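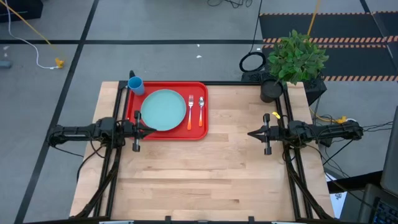

Setting a Tray: Table Layout for a Shared Canteen

Introduction

Our project looked at a small job that most canteens do hundreds of times a day, which is laying a tray before a meal. The brief came from the design module at Prultmont and asked us to choose an everyday task, study how it is done and suggest a better way of doing it. We chose the tray because it has few parts and everyone in the group had eaten from one.

The set

We kept to one place setting throughout. It consists of a red rectangular tray with raised edges, a round plate in pale teal, a light blue plastic cup, and a fork and spoon with orange handles. We picked strong colours for the tray and the handles so that each item could be found quickly on a wooden table. The limit for the whole set was 30 pounds and we stayed under it.

Layout

We compared 3 layouts. In the first, the plate went in the middle of the tray with the fork on one side and the spoon on the other. This looked the most familiar, but the cup had to be squeezed into whatever room was left. In the second, the cup went in the bottom right corner, where it was easy to reach and easy to knock with a sleeve.

The third layout is the one we recommend. The plate takes up most of the left half of the tray. The fork and spoon lie side by side to the right of it, fork first, with the handles towards the person eating. The cup goes at the top left, behind the plate. It is further to reach, but the space in front of the plate stays clear.

The weak point is the corner. The cup can end up partly over the rim of the tray if it is put down in a hurry, and then it is not safe to carry. A slightly smaller plate would solve this – or a tray with a wider base. We looked at the trays in the Stavard catalogue but did not order one.

Clearing away

The second part of the project was about taking the setting apart again. We wrote a fixed order for this: cutlery, cup, plate, tray.
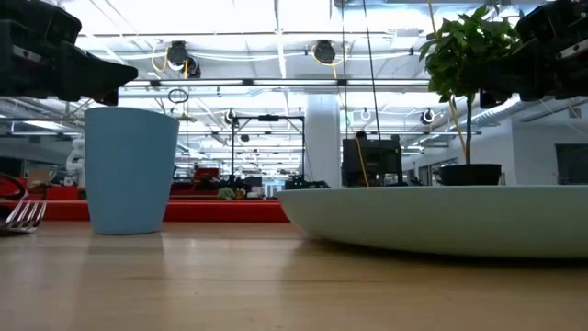

The cup is the item we would change last. It is wider at the rim than at the base, so it is simple to pick up from above, and its matt surface does not show marks as much as the cutlery does. The fork is harder, as its metal end shines under the ceiling lights and it lies almost flat on the wood.

Testing

Each layout was set and cleared by 2 members of the group in turn, using a written sheet with the steps in order. We did not time the work. We noted any item that had to be moved a second time, and the third layout had the fewest of these.

Further work

We would like to repeat the test with a full meal on the plate and a drink in the cup. A canteen serving 300 people at midday would also need somewhere to stack the trays, and we have not dealt with that. The sheets and our notes are in the project folder.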